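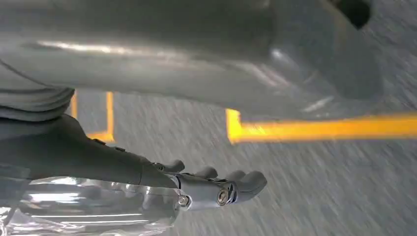 What does automation change for the people at a workplace?

It changes the content of their jobs more often than it removes the jobs outright. Repetitive handling passes to machines, and the hours that remain go to setup, supervision, quality checks, fault recovery and the handling of exceptions. Staffing levels, shift patterns, training and pay grades may change as a result, depending on how the employer introduces the equipment.

Workplace automation

Workplace automation is the transfer of tasks within a job from a person to a machine or a program. The term covers fixed equipment such as conveyors and palletizers, programmable robot arms, mobile robots, and humanoid or hand-equipped robots intended for tasks designed around human reach and grip. The unit of analysis is normally the task. A job made up of lifting, sorting, labeling and record keeping may have one of these automated and the others left as they were.

Handling work

Picking up, carrying and setting down objects makes up a large part of manual work in warehouses, packing rooms and recycling plants. Rigid boxes of known size were automated early. Mixed goods have been slower. Clear plastic bottles are a standard difficulty, as transparent surfaces reflect and bend light and give poor readings on many depth sensors. A bottle also deforms under grip and rolls when touched off center.

Two classes of end effector are in common use for mixed goods: suction cups and jointed fingers. Suction is fast and simple but needs a sealed, fairly flat contact area. Robotic hands with several jointed fingers can close around irregular shapes, at the cost of more moving parts, more fasteners to inspect and slower cycles. Cameras mounted at the wrist keep the object in view during the last part of the reach, when the arm itself blocks an overhead camera.

Floor layout and separation

Automated areas are usually divided from walking routes by fencing, light curtains, scanners or floor markings. Yellow tape is widely used to show where carts, bins or machines are to stand. Markings of this kind have no protective function of their own and depend on workers knowing and keeping to them. Tape wears under wheels and must be renewed, a duty that in many plants is assigned to no particular job and is therefore missed.

Changes in tasks

The best documented change is the move from direct handling to attendance. An attendant loads the infeed, clears jams, removes rejected items and restarts the cell after a stop. Physical load falls, in particular lifting and twisting. Attention load rises, and stops arrive at irregular intervals, so that periods of low activity are broken by short periods of high demand. Workers who formerly set their own pace may find it set by the machine.

Skill requirements move in both directions. Fault diagnosis and basic reprogramming call for training that handling work did not. Other knowledge, such as judging a damaged carton by its weight or sound, falls out of use and is difficult to recover when the machine is down.

Example: Bruvenau

The packing hall operated by Petrauskas at Bruvenau installed two handling cells from Makwood in June, under a project named Palau. The hall processes 2,000 mixed items per shift. Before the change, three packers worked each line. Afterward, two remained on the line and the third post was converted to cell attendant, with a higher pay grade and a training period of three weeks.

Reported back strain declined. Complaints about noise and about waiting during stops increased. The Saturday shift, which had been staffed at a lower level, was found to need an attendant with full restart authority, as stops on that shift had been left until the next working day. The rota was revised. The company kept one manual bench in service for items the cells reject, mainly soft packages and clear containers.

Effects on employment

Effects on head count vary with demand, contract type and turnover. Where output is growing, posts are commonly retained and duties revised. Where output is flat, reductions tend to occur through unfilled vacancies and shorter agency contracts, which makes them hard to trace in company figures. Agency workers are less likely to be offered the training attached to the new posts.

Consultation

Consultation before installation generally covers task allocation, pace, break times, the use of camera recordings and the right to stop the machine. Recordings made for fault analysis may also show workers, and agreements commonly limit how long they are kept and who may view them.

See also: Ergonomics; Industrial robot; Machine safety; Shift work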